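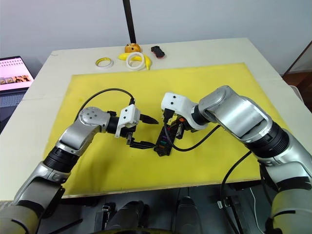 퓨즈 상자

아버지의 차는 8월에 섰다. 집 앞 골목에서 시동을 걸었는데 계기판에 불이 들어오지 않았다. 아버지는 운전석에 앉은 채로 열쇠를 몇 번 더 돌렸고, 나는 조수석에서 안전벨트를 풀었다.

"퓨즈다."

아버지는 그렇게 말하고 내려서 보닛을 열었다. 예전에 Hundavum 부품 공장에 다녔던 사람이라 차가 서면 늘 퓨즈부터 의심했다. 맞은 적도 있고 틀린 적도 있었다. 틀렸을 때는 정비소에 가서 아무 말도 하지 않았다.

Mtshali 상회는 다리 건너에 있었다. 걸어서 갔다. 가게 안은 선반이 천장까지 올라가 있었고, 주인은 우리가 들어가도 라디오를 끄지 않았다. 아버지는 주머니에서 손수건을 꺼내 펼쳤다. 안에 빨간 퓨즈가 하나 들어 있었다.

"이거 있습니까."

주인은 서랍을 열고 같은 색을 찾았다. 한 개에 1,000원이었다. 아버지는 여섯 개를 달라고 했다. 나는 왜 여섯 개나 사느냐고 물었고, 아버지는 또 나간다고 대답했다.

집에 와서 아버지는 부엌 식탁을 치웠다. 물컵과 신문을 싱크대 옆으로 옮기고, 쓰던 판을 깔았다. 노란 판이었다. 공장을 그만둘 때 가지고 나온 것이라고 들었다. 퓨즈 상자는 차에서 떼어 왔다. 배선을 뽑는 데 한 시간이 걸렸다.

아버지는 퓨즈를 하나씩 뽑아 불빛에 비춰 보았다. 안의 가는 선이 이어져 있으면 도로 꽂고, 끊어져 있으면 옆에 놓았다. 나는 의자를 끌어다 앉아서 보았다. 식탁 모서리에는 사진이 한 장 세워져 있었다.

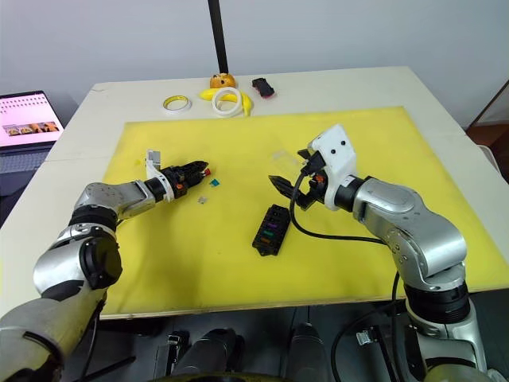 노란 판 위에 검은 퓨즈 상자와 작은 퓨즈들이 놓여 있다.

"여기는 보라색이 꽂혀 있네요."

내가 말했다. 아버지는 안경을 올리고 사진을 들여다보았다.

"차가 다르니까."

끊어진 퓨즈는 두 개였다. 하나는 손수건에 싸 갔던 것이고, 다른 하나는 에어컨 쪽이었다. 에어컨은 작년부터 안 나왔는데 우리는 가스가 빠진 줄 알고 있었다. 아버지는 그 이야기를 하면서 조금 웃었다. 에어컨 퓨즈는 색이 달라서 사 온 것으로는 맞지 않았다. 아버지는 그 자리를 비워 둔 채 상자를 덮었다.

저녁 여섯 시쯤 우리는 다시 골목으로 나갔다. 아버지가 상자를 끼우는 동안 나는 손전등을 들고 있었다. 손을 움직이지 말라는 말을 두 번 들었다. 나사를 조이고, 배선을 꽂고, 배터리 단자를 물렸다. 옆집 개가 짖다가 그쳤다.

계기판에 불이 들어왔다. 아버지는 주행거리계를 보고 구간 숫자를 읽었다. 2,238이었다. 지난번에 Hundidik 저수지에 다녀온 뒤로 한 번도 지우지 않은 숫자였다. 그때는 어머니가 뒷자리에 앉아 있었다.

"지울까요?"

"놔둬라."

아버지는 창문을 내리고 차를 골목 밖으로 뺐다. 어디로 가는지는 묻지 않았다. 다리를 건너니 Mtshali 상회는 셔터가 반쯤 내려와 있었고 안에서 아직 라디오 소리가 났다. 아버지가 차를 세우고 내렸다. 손에 에어컨 퓨즈를 쥐고 있었다.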